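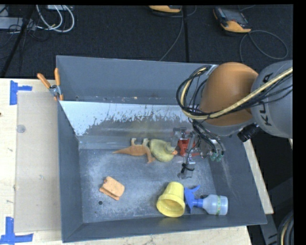 paju_39
Has anyone taken the night ferry to Gerketti in July? Thinking of skipping the cabin, it's 227 extra for the two of us!

Porness
Did it last summer on deck, loved it. Bring a decent mat and a woolly hat.

gallano40
Can't agree, sorry. The bar goes on till 5 in the morning and the lights stay on all night. Pay for the cabin.

Porness
Depends which deck though, the top one at the back was lovely and dark.

paju_39
Hmm, my other half has just read this and wants the cabin.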